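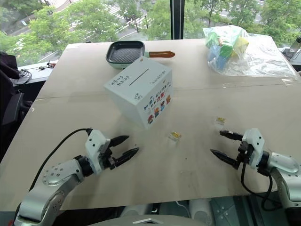

Coin posting table, both arms open, slotted box left of centre

Print this message | E-mail this message

Cloltard list, message 1791
Subject: Re: Re: teaching the coin task, leader arms or hand guiding?

> We are starting on a two-arm coin task at Grakport and I'd like to
> hear from people who have done something like it. So far we have
> only moved the arms by hand, with the motors slack, and recorded the
> joints. It's fine for big reaches and hopeless for anything thin.
> Our hands end up in front of the cameras as well. Is it worth
> setting up remote control for this, or do you just get used to it?
> Also, how many goes did you record before you trained anything?

Yes, it's worth it! Please do set it up, I wish we had done it a month sooner.

We began just as you did. Hand guiding is lovely for a first afternoon because you feel the weight of the arm and you learn very quickly which poses it hates. But a coin standing on its edge wants a light, square pinch, and with your own hand wrapped round the wrist you can't help leaning on it. Half of our early recordings have a little shove in them just before the fingers close, and of course the trained policy learned the shove (beautifully, I might add).

Now we drive from a pair of small leader arms through Klinhom. One person sits with both handles and the robot follows. The task is to pinch a coin out of its stand, carry it over and post it through the slot in the top of the box. You can start with either arm, and we try to mix them up.

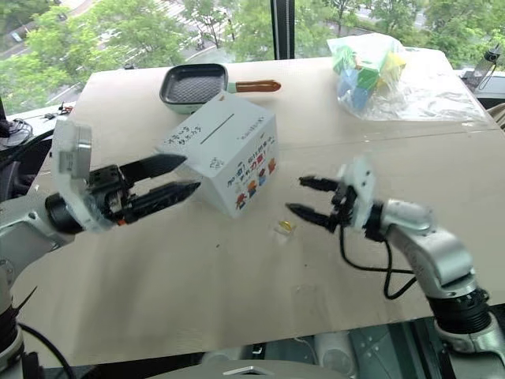
Fingers level with the box, pan and toy blocks left at the back

The clutter at the back is on purpose, by the way. With a bare table the policy was very good at a bare table. We leave the grill pan and the bag of blocks there and shift them between batches, and we turn the box a bit each time too. The angle of the slot matters far more than where the box is. If you only ever record it at one angle you will have to go back and do it all again, ask me how I know.

Numbers, as you asked: we had 475 goes before the first training run I'd call useful. I did try with 100 and it would reach for the coin nicely and then dither over the box. I'd still train on a small set early on, just to find out that your clocks agree and your left and right aren't swapped (ours were).

The wrist cameras made the biggest difference of all. From the head camera the coin is a few yellow pixels. From the wrist you can see its face and the slot it is standing in, and you can line up the fingers before you commit.

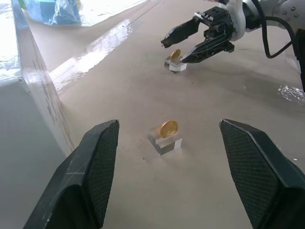 Page last changed: July, 16:40

Do watch the glare, though. Our table is beside a big window and there is a bright streak across it for part of the day. The clear stands are awful in that light, you lose their edges completely. We've started recording some batches with the blind down and some with it up and keeping both.

A few smaller things while I'm at it:

- Drive slowly near the coin, but don't stop. Long pauses in the recordings teach it to pause.

- Keep the fumbles where the driver recovers. Bin the ones where the coin rolls off the table.

- Swap drivers. We have 2 at Surance and their styles are so different that you can tell from the plots who was sitting there. The mixed set trained better than either one alone, which surprised me.

- Have the second arm open and waiting near its own coin before the first one has finished. It saves a lot of time over a whole day.

If you get Klinhom running at your end I'd be very glad to swap recordings. I'd love to see what our policy makes of your box. What are your fingers covered with? We have a diamond pattern on the pads and I keep wondering whether something softer would hold the rim of the coin better.

Previous message | Next message

This archive uses cookies to remember your reading settings. OK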